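The Palomino women's handball team came home from the Clilell Cup in June with the title and a check for $3,969 from Hireo, the tournament sponsor. The captain spoke after practice on Saturday.

"We split it evenly, and the two reserves got the same as everybody else," she said. "That was settled before we left."

The final against Muvitz drew 233 people and finished 2 goals apart. "They had us at halftime. Our keeper kept us in it."

Asked about next season, she said the team needs a second coach and more hours in the gym. "We get up to two nights a week. I'd like three."

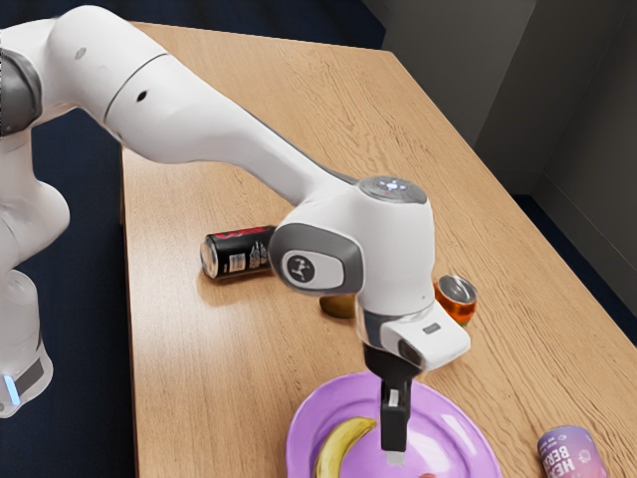
A robotic arm with its gripper over a lavender plate.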